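2/2/21
Posted by Awuor Urio

The white table is now the sorting table. It spent December under a pile of post and one unassembled Hokent shelf, and I have reclaimed it for the small objects drawer, a job I had put off since we moved.

The drawer held 221 items when I tipped it out. I know this because I kept a list, in a spreadsheet with four columns: item, material, last used, destination. The destinations are keep, give away, recycle and bin. I tried a fifth category, undecided, for the first evening and dropped it when it reached 60 per cent of the rows.

The method is slow. A few objects at a time go on the table, well apart, and nothing else comes out of the crate until those have a destination. I had previously tried sorting by the heap, and found that I only picked out what I already liked and put the rest back. With a couple of things on a bare surface there is less to hide behind. A matt top helps as well. The old glass one threw so much glare under the ceiling light that I could not read the mould marks on the undersides of things.
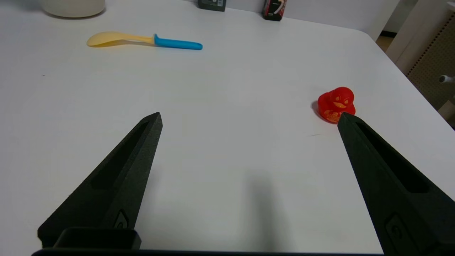

Spoon and duck, both still without a destination.

The spoon is plastic, turquoise at the handle and a translucent yellow at the bowl. I entered it as "utensil, small" and then spent longer than I should have on the material column. There is no recycling mark that I can find. Our council takes rigid plastic tubs and bottles but is silent on cutlery, so in practice the choice is between keep and give away. It is a perfectly serviceable spoon. It does not fit the Dadex cutlery tray, whose compartments were evidently laid out for teaspoons and nothing else.

The duck is harder. It is red, it is glossy, and it has an angry face, which I had forgotten. I have tried it in the bathroom, where it fell off the ledge, and on the desk, where it fell off the monitor. Last used: unknown.

There is a scuff on the table near the duck. I have tried washing-up liquid and then a paste of bicarbonate of soda, without much to show for either. The next thing to try is a melamine sponge, though on a matt finish that risks leaving a shiny patch, so I will test it on the underside first.

Running total: 191 rows complete. The remainder are mostly cable ties, spare keys and the fixings from the Cozma bookcase, which I am keeping in a labelled bag until I am certain the bookcase is finished with them. The Ilov storage boxes are the right depth for everything except the torch.

Next post will be the cable drawer.

Contact | © Awuor Urio | Back to top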